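Bedding notebook, May
Guest bed mock-up, Waten set

Started at 9 with the full set out of its bags: fitted sheet, duvet, white pillows, gray pillows, the small fringed cushion and the taupe runner. Arsen Lytvynenko had washed the whites once on warm and left the cushion alone. The care label on it is hard to read, so I asked Godoy for a new copy.

Pillows
Plump white ones go on over the white bedding. The cotton still has light wrinkles in it after the wash. I'm leaving them unironed so we can see what drops out with handling. Lift by the lower corner, shake, set down flat. Pulling from the middle of the edge drags the seam.

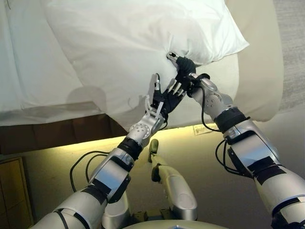
Fitted sheet
Corners first at the head, then the foot. The Waten sheet is a bit generous, and the extra wants to collect in the middle. Smooth toward the sides before tucking, or you end up doing the foot corners twice. Ehsan Hassanpour prefers to start at the foot. We tried it his way before lunch and I had more slack at the pillow end, so the card will say head first.

Fringe on the cushion is a nuisance. The cords tangle and spread over the sheet whichever way it's set down.

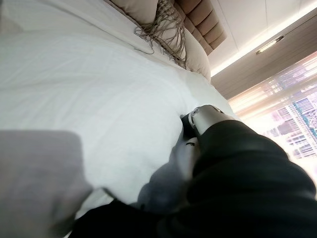
I combed them out with my fingers and they were tangled again after the next move. Ikix has the same cushion with a plain edge and I'd like one to compare. Ehsan wants to keep the fringe because it goes with the headboard. Left open for now.

Duvet and runner
Fold the duvet lengthwise into a long bundle and lay it down the middle of the bed, then open it out to each side. Quicker than dragging it up from the foot, and the pillows can stay where they are. The runner was parked on the mattress beside it, which is a bad spot. It slides.

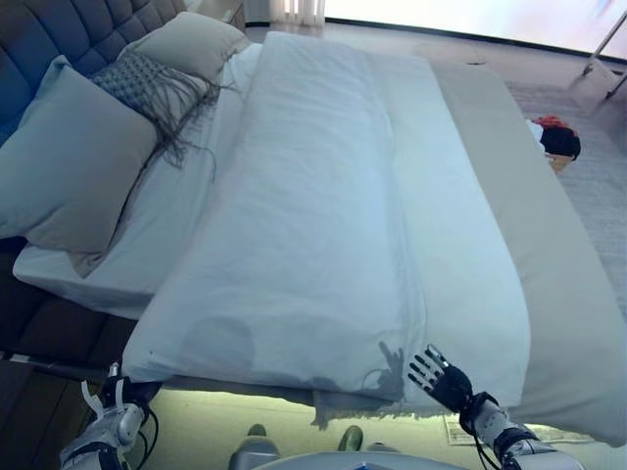

Next time the runner waits on the chair until the duvet is open. Let the folded end come just to the foot of the mattress. Any longer and the weight pulls the bundle down.

Last pass is over the sheet with an open hand, head to foot, light pressure. Pressing hard only moves the creases along.

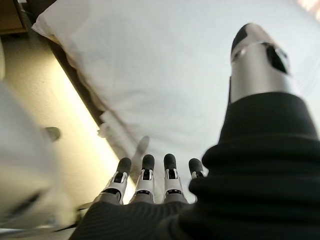

After that, check the side tuck and stop. I set a limit of 18 minutes for the whole bed and 20 if the cushion cords need combing. The limits go on the card for Prinen along with the order of steps.

To do
Get label copy from Godoy.
Ask Ikix about the plain-edge cushion.
Arsen to wash the fitted sheet again and measure it against the mattress.
Shelf tag for this set is 133, old tag to come off.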